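Learning to write letters again
November 22, 2021

When I moved to Drovutham in May, I promised my aunt Birthe one letter every week.
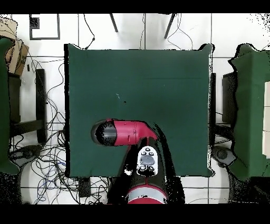
She is not fond of the telephone, and a message on a screen she forgets before evening. A letter she keeps in a drawer and reads again when it rains.

The first ones were very short. I wrote about the weather and the price of bread, and then I did not know how to go on. My neighbour Mariama advised me to write down one small thing each day – a word heard on the bus is enough – and to choose from these on the day of writing. Since then I fill two pages without trouble.

My handwriting is still bad. Birthe has sent back one letter with nine words underlined, asking what they mean. Two of them I could not read myself, so I have bought a better pen.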